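Grounds notebook, Fekero site – April, entry started 7:40 am

Soil cores from the big lawn this morning, before the sun got over the trees. Kathleen carried the probe and I did the bags. We pushed to 60 mm where the ground would let us. Near the trees it mostly wouldn't, and two of the bags are short. I've marked those with a cross so they don't get averaged in with the rest.

The rough patches are still the rough patches. Mowing height was meant to be 45 mm across the whole area but the ground is uneven enough that the deck rides up and leaves tufts. Gervásio wants to drop the deck a notch. I'd sooner topdress the hollows first and see what the grass does, otherwise we'll scalp the high spots. Left it with him.

Compaction is the bigger question. There are faint lines running up the grass toward the trees and I'd like to know if they are foot traffic or the mower taking the same line every time. Asked Anselmo to change his direction for the next few cuts – diagonal one time, straight across the next.
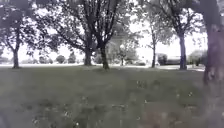

He's fine with that, provided he can still turn wide of the young tree. Its trunk is thin and I don't want the deck anywhere near it. Agreed on a mulch ring 92 cm across, kept clear of the bark. Yolanda has bags left over from the Henao job and will drop them off when she has the ute.

Haven't settled what the white specks are. Could be clover, could be small daisies, could be rubbish in places. Need to get down on hands and knees with the quadrat. If it's clover I'd leave it alone, the colour of the grass is dull enough that it could use the nitrogen.

To do:
Dry the cores, weigh tomorrow morning.
Ring Safta about the pH kit, ours is out of date.
Check the lower limbs on the double-trunked tree before anyone parks the trailer under it.
Sharpen the probe tip. It was tearing the thatch and the top 2 cm of most cores came out ragged.

Kathleen has the bag numbers in her book, I'll copy them in here when she's back from lunch.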